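Fórum Civgate > Brinquedos e jogos > Identificação e organização
Tópico: Lote misturado, blocos verdes e uma vareta vermelha que não sei onde guardar

marilda_tatu
28 de setembro de 2026

Oi, gente! Estou desde julho tentando pôr ordem num lote de brinquedos que comprei fechado, uma caixa grande de papelão com tudo jogado dentro (paguei 60 no total, então não estou reclamando). Já consegui separar bastante coisa: os quebra-cabeças foram para saquinhos, os carrinhos para uma lata, as panelinhas para uma gaveta. O que sobrou é aquele resto chato que não parece pertencer a nada, ou que parece pertencer a três coisas ao mesmo tempo.

O meu problema maior são os blocos verde-escuros. São de um verde bem fechado, quase preto se a luz estiver ruim, e pelo menos um deles tem vermelho num dos lados. Quando encosto um no outro ficam formando uma barra comprida e dá vontade de guardar assim mesmo. Aí tem a vareta vermelha, comprida e fina, que eu jurava que era de um jogo de pega-varetas. Só que ela não é lisa inteira! No meio tem uns relevos, umas bolinhas, parece cabo de alguma coisa. Pega-varetas com relevo eu nunca vi.

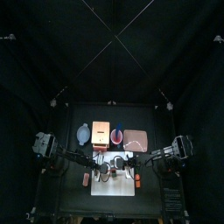
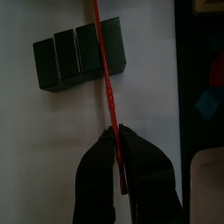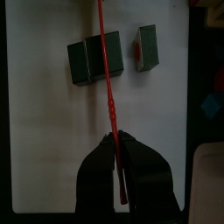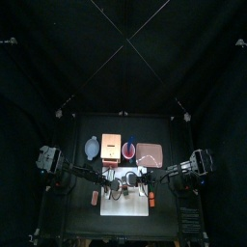 Fora isso, a minha dúvida é mais de organização do que de origem. Minha sobrinha brinca com tudo misturado e não está nem aí, mas eu queria passar adiante uma parte, e aí faz diferença saber o que vai com o quê. Vocês juntam por conjunto ou por tipo de peça? E a vareta, vai com os blocos ou vai para a caixa dos órfãos?

Ah, e se alguém souber se a caixinha de madeira com fenda na tampa é cofre, me diga, que eu já chamei de cofre para todo mundo aqui em casa.

bento.carretel

Marilda, vareta com relevo no meio para mim é varinha de condão. A ponta é arredondada, não é? Pega-varetas costuma ter ponta fina. Eu guardaria com fantasia e faz de conta e pronto.

Os blocos eu deixaria à parte. Por tipo, sempre por tipo. Conjunto é uma ilusão quando o lote vem misturado, você vai passar a vida procurando a peça que falta.

Archie Lindsay

Discordo do Bento na parte do tipo. Guardei por tipo durante anos e o que consegui foi uma caixa com todos os blocos do mundo, e nenhuma criança querendo tirar nada de lá. Hoje guardo por brincadeira: o que sai junto para a mesa volta junto para a bandeja. Não interessa se o fabricante é outro.

Aliás, aquela bandeja rosa quadradona é ótima para isso. Tira o cordão de cima e põe os blocos verdes ali dentro com a vareta.

Na varinha eu concordo com ele.

bento.carretel

Archie, "por brincadeira" funciona na sua casa, que tem estante. Eu tenho um armário e 12 potes de sorvete. Com pote é por tipo.

marilda_tatu

Hahaha, os potes de sorvete! Tenho também, os meus são 8, e já tem três sem tampa.

Bento, é arredondada na ponta, sim. Varinha de condão faz sentido, não tinha pensado. Estou com um pouco de vergonha porque passei uma tarde inteira procurando as outras varetas.

lua_de_prullance

Oi! Leio muito e escrevo pouco. Moro em Prullance e aqui na feira aparece bastante bloco avulso desse jeito. Uma pergunta: você consegue separar aquela barra verde em pedaços, ou é uma peça só com sulcos claros? Porque são duas coisas bem diferentes. Se separa, eu testaria com um clipe de metal — pode ter ímã, e aí a bolinha vermelha do lado seria a marca do polo. Meus filhos tiveram um assim, o ímã era marcado com vermelho numa face e azul na outra.

Se tiver ímã, por favor, confira se está bem preso antes de passar para uma criança pequena. Isso eu não negocio.

tonho_serragem

Ímã coisa nenhuma. Bloco pintado de verde com um lado vermelho, para mim, é de mosaico. Você vira as faces e forma um desenho. Tive um da Munis que vinha com cartelas, e sem as cartelas ninguém adivinhava o que era aquilo.

lua_de_prullance

Tonho, mosaico costuma ter a face inteira colorida. Na foto da barra com o bloco menor ao lado, o vermelho é uma marca redonda. Não estou dizendo que é ímã com certeza, estou dizendo para testar.

tonho_serragem

E na outra, a do cubinho sozinho, é a parte de cima que está avermelhada. Estamos os dois olhando para o que queremos, rs. Testa com o clipe, Marilda.

marilda_tatu

Vou testar com o clipe e com a porta da geladeira! Só que hoje não, porque já guardei a caixa e tenho que acordar cedo. E combinado, Lua, não passo nada com ímã sem olhar direitinho, pode ficar tranquila.

dona_cica_1666

Boa tarde a todos. Cofre não sei se é, viu, Marilda. Cofre com gavetinha embaixo eu acharia esquisito, a criança abre e leva o dinheiro todo. Conheço umas caixas de encaixe em que a criança enfia uma ficha pela fenda e depois abre a gaveta para achar. Os pequenos adoram, ficam nisso até cansar a gente. Se aparecerem umas fichas chatas no fundo do seu lote, guarde junto.

A tigelinha azul com as duas orelhinhas vai com as panelas, imagino que você já saiba. E o copo rosa, eu tiraria o palito azul de dentro antes de guardar, senão a tampa do pote não fecha.

marilda_tatu

Dona Cica, tem ficha sim!! Acho que tenho duas, estavam no meio dos quebra-cabeças e eu pus no pote de "moedas e botões". Vou tentar na fenda amanhã. Se couber, acabou o cofre, vou ter que avisar a família.

bento.carretel

Tem "moedas e botões". Isso é guardar por tipo.

Archie Lindsay

E por isso a ficha ficou longe da caixa.

bento.carretel

Vou fingir que não li.

tonho_serragem

Marilda, se for mesmo passar adiante, a loja Vaughan recebe lote avulso e não exige conjunto completo. Só pedem tudo limpo e separado em saco transparente, e não aceitam nada com tinta descascando. Vale passar um pano úmido bem torcido na madeira e deixar secar aberto, com a gaveta para fora. Não mergulhe em água, que a gaveta incha e depois não corre mais.

marilda_tatu

Anotado, Tonho, obrigada! Então por enquanto ficou assim: blocos verdes na bandeja (ponto para o Archie), vareta com as fantasias (ponto para o Bento), tigela com as panelas. O cordão branco eu ainda não sei. Pode ser de enfiar contas, pode ser de puxar carrinho, pode ser cadarço de alguém. Se tiverem palpite, mandem, que amanhã à noite eu volto com o resultado do clipe e das fichas.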